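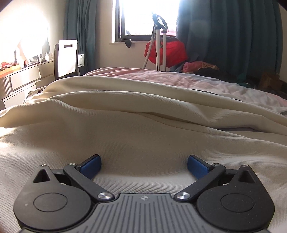

Skukance Tower Observation Deck – Visitor Area Check
Tuesday, July 11, 2023, before opening

Ticket hall
Barriers and floor arrows in place – OK
Timed entry screens – OK. Left one is slow to refresh, reported again.
Emergency exit by the gift shop – FAIL. Postcard rack was blocking half the door. Moved during the check. Shop staff told to keep it behind the yellow line.

Elevators
Car 1 – OK
Car 2 – OK. Alarm button tested, desk answered in 6 seconds.
Load notice readable in both cars – OK
Certificate displayed – Car 2 copy is faded. Okafor to send a new one.

Deck
Glass panels, inside face – OK. Scratch on the west side is the same one noted last October, no longer.
Handrail – loose at the top of the short steps. Two bolts tightened, check again tomorrow.
Coin telescopes – one on the Nikammont side will not lock. Taped off.
Floor drains – clear
Capacity sign (200 persons) – OK
Wheelchair ramp – OK, but the grip strip is lifting at the lower end. Needs glue before the weekend.

Stairs
Emergency lights – one out between the deck and the plant room. Spare fitted.
Doors open from inside on all landings – OK

Deck may open. Telescope stays closed until repaired.

© Hirkell Visitor Services | Contact us | Back to top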